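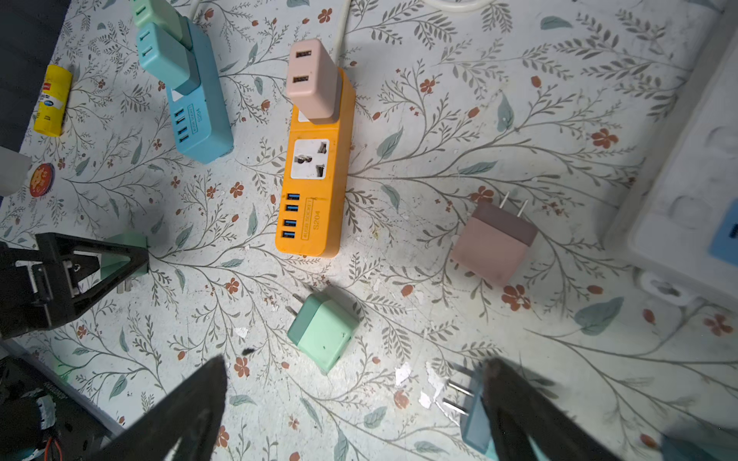
휴대폰을 거실에 두고 자면 알람은 대체 어떻게 듣느냐고, 지난 글 밑에 댓글이 하나 달려 있었어요. 저도 해 보고 싶은데 아침에 못 일어날까 봐 겁이 나서 사흘째 마음만 먹고 있습니다, 부모님이 밤에 전화하시면 어쩌나 싶기도 하고요, 그렇게 이어지는 꽤 긴 댓글이었는데 읽다가 어찌나 반갑던지요. 작년 이맘때 제가 하던 걱정이랑 순서까지 똑같아서요. 댓글 칸에 답을 쓰기 시작했다가 자꾸 길어지길래, 에라 모르겠다 하고 글을 하나 새로 엽니다. 원래는 동치미 이야기를 쓰려고 했거든요. 동치미는 다음으로 미룰게요 (아직 덜 익기도 했고요).

우선 알람부터요. 저는 탁상시계를 씁니다. 이름이 Mikkelsen이라고 적혀 있는, 손바닥보다 조금 큰 동그란 시계예요. 동네 중고 가게에서 찻잔을 보러 들어갔다가 데려왔는데, 태엽이 뒤에 두 개 달려 있어서 하나는 시계를 감고 하나는 종을 감아요. 처음 산 날 밤에는 째깍거리는 소리가 어찌나 크던지 이불을 뒤집어쓰고 후회를 했지요. 그래서 서랍에도 넣어 보고, 수건으로도 싸 보고, 나중에는 두꺼운 책 위에 올려놓았더니 소리가 훨씬 순해졌어요. 협탁이 울림통 노릇을 하고 있었던 모양이에요. 혹시 태엽시계를 들이실 분은 밑에 뭐라도 폭신한 걸 깔아 보세요. 저는 지금은 펠트 냄비받침을 깔아 두었습니다.

종소리는 좀 무섭습니다. 아주 옛날 학교 종 같은 소리가 나요. 첫 주에는 종이 울릴 때마다 심장이 덜컥해서, 울리기도 전에 먼저 눈을 뜨곤 했어요. 그런데 그게 습관이 되었는지 요즘은 종 울리기 20분 전쯤이면 슬며시 깨서 창문이 희끄무레해지는 걸 보고 누워 있습니다. 겨울에는 희끄무레해지지도 않으니 그냥 깜깜한 천장을 보는 거지만요. 그 시간이 저는 참 좋아요. 예전 같으면 벌써 휴대폰을 집어 들고 날씨 보고, 뉴스 보고, 모르는 사람네 부엌 고친 이야기까지 다 읽고 있을 시간이거든요.

밤에 오는 전화 걱정은, 저도 제일 오래 했던 걱정이에요. 친정어머니가 혼자 계시니까요. 결국은 벨소리를 제일 크게 해 놓고 안방 문을 한 뼘 열어 두고 잡니다. 거실이라고 해 봐야 우리 집은 안방에서 몇 걸음이면 가니까, 전화가 오면 다 들려요. 그 사이에 진짜로 밤 전화가 한 번 왔었는데, 어머니가 시간을 잘못 보시고 깍두기에 설탕을 넣었는지 안 넣었는지 물으신 거였어요. 제가 담근 것도 아닌데 말이에요! 그래도 벨이 잘 들린다는 건 그때 확인을 했으니 고마운 전화였습니다. 집이 넓으신 분들은 복도에 두셔도 되겠고, 집 전화가 있으면 제일 좋겠지요. 요즘 집 전화 있는 집이 얼마나 되나 모르겠지만요.

어쩌다 이런 걸 시작했느냐고 묻는 분들도 계셨는데, 거창한 결심이 있었던 건 아니에요. 작년 6월에 우리 집 고양이가 배탈이 나서 Vetside라는 동물병원에 다녔어요. 밤에 자꾸 토하니까 몇 시에 얼마나 토했는지 적어 오라고 하시더라고요. 그래서 휴대폰 메모장에 적었지요. 그런데 새벽에 고양이를 닦아 주고 메모를 한 줄 적고 나면, 손에 휴대폰이 들려 있잖아요. 그러면 고양이 구토 원인을 찾아보게 되고, 그러다가 고양이 신장병을 읽게 되고, 울적해져서 웃긴 영상을 보고, 그러다가 해가 떴어요. 고양이는 진작에 제 발치에서 코를 골고 있는데 저만 눈이 새빨개져서 앉아 있는 거예요. 며칠 그러고 나니까 병원에서 선생님이 고양이보다 저를 더 걱정스럽게 보시는 것 같더라고요 (고양이는 약 먹고 금방 나았습니다. 지금도 제 무릎에 있어요).

그래서 메모장을 종이로 바꿨어요. 시작은 그것뿐이었어요. 공책 한 권이랑 몽당연필 하나를 머리맡에 두고, 휴대폰은 거실 멀티탭에 꽂아 두고 들어왔지요. 공책에는 고양이 이야기만 적혀야 하는데, 며칠 지나니까 자꾸 딴소리가 섞이는 거예요. 새벽에 비 옴. 옆집 현관 소리. 꿈에 초등학교 운동장. 내일 쌀 살 것. 그런 것들요. 고양이가 다 나은 다음에도 그 공책은 계속 쓰고 있습니다. 글씨가 엉망이라 저도 못 읽는 날이 태반이에요. 한번은 '당근은 나중에'라고 적혀 있었는데 무슨 뜻인지 일주일을 생각해도 모르겠더라고요.

물론 처음부터 잘되었을 리가 없지요. 처음 얼마 동안은 화장실 가는 척하고 거실로 나가서 어두운 데 쪼그리고 앉아 휴대폰을 봤어요. 충전기에 꽂아 둔 채로요! 선이 짧으니까 거의 바닥에 엎드린 자세로요. 남편이 물 마시러 나왔다가 저를 보고 기절할 뻔했답니다. 둘이 한참 웃고 나서, 다음 날부터는 남편도 자기 휴대폰을 제 것 옆에 꽂아 두기 시작했어요. 혼자 하는 것보다 둘이 하는 게 훨씬 쉬워요. 옆에서 화면 불빛이 어른거리면 나도 딱 한 번만, 하는 마음이 들기 마련이니까요.

남편은 저보다 더 힘들어했어요. 자기 전에 Lernora로 스페인어를 한 과씩 하는 게 낙인 사람이거든요. 연속 기록이 398일째라서 절대 끊을 수가 없다는 거예요. 끊기면 화면 속 캐릭터가 아주 슬픈 얼굴을 한다나요. 그래서 저녁 설거지를 제가 하는 동안 식탁에서 미리 해 두는 걸로 바꾸었는데, 덕분에 저는 그릇을 헹구면서 등 뒤로 '도서관은 어디에 있습니까'를 스페인어로 수도 없이 들었습니다. 이제는 저도 도서관이 어디 있는지는 물어볼 수 있어요. 대답은 못 알아듣겠지만요. 설거지 당번을 바꾸는 날에는 그이가 고무장갑을 끼고 중얼거리는데 그게 또 듣기가 나쁘지 않아요.

저한테 제일 아쉬웠던 건 라디오였어요. 잠이 안 올 때 틀어 놓던 Ustadness라는 방송이 있어요. 어떤 분이 나지막한 목소리로 옛날 기차 노선이나 등대 이야기 같은 걸 해 주는 방송인데, 회차가 857회까지 올라와 있어서 평생 들어도 되겠다 싶었거든요. 그걸 못 듣는다고 생각하니 처음 며칠은 친구랑 멀어진 것처럼 서운하더라고요. 거실에 휴대폰을 두고 소리를 크게 틀어 볼까도 했는데, 그러면 온 집안이 등대 이야기로 쩌렁쩌렁해지니 그만두었습니다. 지금은 낮에 나물을 다듬으면서 들어요. 콩나물 한 봉지 다듬는 데 한 회가 딱 맞아요. 단점이 있다면 콩나물을 다듬다가 졸린다는 거예요. 오래 들은 버릇이 무섭지요.

그래서 밤에는 뭘 하느냐, 책을 읽습니다. 이렇게 쓰면 아주 점잖아 보이지만 두 쪽 읽고 잠들 때가 많아요. 작년 가을에 시작한 두꺼운 소설은 아직도 주인공이 배를 안 탔어요. 뒤표지에 분명히 배를 탄다고 적혀 있는데요. 어제 읽은 데를 오늘 또 읽고, 오늘 읽은 데를 내일 또 읽을 테니 봄까지는 항구에 있을 것 같습니다. 책을 고르실 때는 너무 재미있는 건 피하시라고 말씀드리고 싶어요. 한번은 추리소설을 들고 들어갔다가 휴대폰 볼 때보다 더 늦게 잤거든요. 요리책이 의외로 좋아요. 저는 어머니가 물려주신 누렇게 바랜 요리책을 자주 보는데, 젤리 샐러드 같은 걸 찬찬히 읽다 보면 눈꺼풀이 내려옵니다.

등은 꼭 따로 하나 두세요. 천장 등을 켜고 읽다가 끄러 일어나면 잠이 다 달아나요. 저는 누워서 손만 뻗으면 꺼지는 작은 스탠드를 쓰는데, 전구를 노르스름한 색으로 바꾸었더니 훨씬 나아졌어요. 그리고 물컵은 시계에서 멀리 놓으시고요. 저는 새벽에 더듬다가 시계 위에 물을 한 컵 다 부은 적이 있습니다. 다행히 드라이기 찬바람으로 말렸더니 다시 가더라고요. 그 뒤로 하루에 2분씩 느려지기는 해요. 아침마다 부엌 시계를 보고 맞춰 주면 되니까 그러려니 하고 삽니다.

댓글 쓰신 분이 끝에 이렇게도 물으셨지요. 그렇게 하면 잠이 정말 잘 오느냐고요. 이건 제가 장담을 못 하겠어요. 저는 원래 잠귀가 밝고 걱정이 많은 사람이라 지금도 말똥말똥한 밤이 있거든요. 다만 잠이 안 오는 밤의 모양이 좀 달라졌다고 할까요. 예전에는 못 잔 밤이 끝나고 나면 머릿속에 남의 일이 잔뜩 들어 있었어요. 어느 집 부부싸움이며 어느 나라 물난리며, 내가 어떻게 할 수도 없는 일들이요. 요즘은 못 자도 제 걱정만 하다가 끝나요. 내일 반찬 걱정, 어머니 무릎 걱정, 베란다에 들여놓은 제라늄이 얼지나 않을까 하는 걱정. 그것도 걱정은 걱정인데, 아침에 일어나서 제라늄한테 신문지 한 장 둘러 주고 나면 하나가 지워지니까요.

못 지키는 날도 많다는 것도 꼭 써 두어야겠어요. 몸살이 나서 누워 있을 때는 하루 종일 이불 속에서 휴대폰을 봤고, 동생네가 첫아이를 낳던 날 밤에는 가슴에 얹어 놓고 잤어요. 여행을 가면 숙소에 따라서 되는 날도 있고 안 되는 날도 있고요. 그럴 때마다 다 망했다고 생각하면 오래 못 해요. 하루 건너뛰면 다음 날 저녁에 또 거실에 꽂아 두면 되지요, 뭐. 남편은 연속 기록을 달력에 표시하자고 했는데 제가 말렸습니다. 우리 집에 슬픈 얼굴 캐릭터는 하나로 족해요.

아, 그리고 시작하는 요령을 하나만 더 적을게요. 충전 자리를 먼저 정하세요. 저도 처음에는 오늘은 식탁, 내일은 신발장 위, 이런 식으로 돌아다니며 두었더니 슬그머니 침대 머리맡까지 다시 따라 들어왔어요. 침실에 있던 충전기를 아예 빼서 거실로 옮기고 나서야 자리가 잡혔습니다. 침대 옆에 꽂을 데가 없으면 휴대폰도 갈 데가 없거든요. 배터리가 조금밖에 안 남은 밤이면 제 발로 거실에 가게 돼요. 저녁 먹고 양치하러 가는 길에 꽂아 두는 게 저는 제일 편하던데, 이건 집마다 동선이 다를 테니 며칠 해 보시면서 맞는 때를 찾으시면 되겠어요.

사흘째 마음만 먹고 계신다고 하셨는데, 저는 마음만 먹고 반년을 보낸 사람이니 사흘은 아무것도 아니에요. 오늘 밤에 한번 해 보시고 안 되면 안 되었다고 또 댓글 남겨 주세요. 시계는 없으면 없는 대로, 휴대폰 알람을 제일 크게 맞춰서 방문 밖에 두셔도 됩니다. 끄러 나가야 하니까 일어나기는 일어나져요. 저도 시계가 오기 전에는 그렇게 했어요. 다만 같이 사는 분께 미리 양해는 구하시고요. 저희 남편은 첫날 불이 난 줄 알았답니다.

고양이가 아까부터 밥 달라고 자판 위를 왔다 갔다 해서 오늘은 여기까지 쓸게요. 동치미는 주말에 한 번 떠 먹어 보고, 맛이 들었으면 그때 올리겠습니다. 배를 조금 많이 넣었나 싶어서 걱정이에요.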